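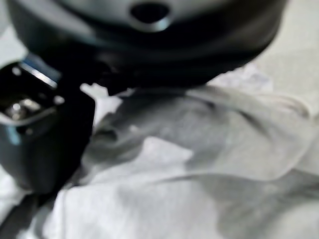
Gripper stalls on cloth jobs

drelton_12
Starkodis arm, wrist cam on. Faulted again this morning with the finger right beside the grey thing and white cloth underneath. Overforce trip, run 7 of 30.

lekier
Cloth is bunched up. Finger catches a fold and the force spikes. Tape it flat.

soltani300
Disagree. I'd check the finger screws first — mine worked loose and gave the same fault.

drelton_12
Screws are tight.

lekier
Then it's the cloth. Don't raise the force limit, please.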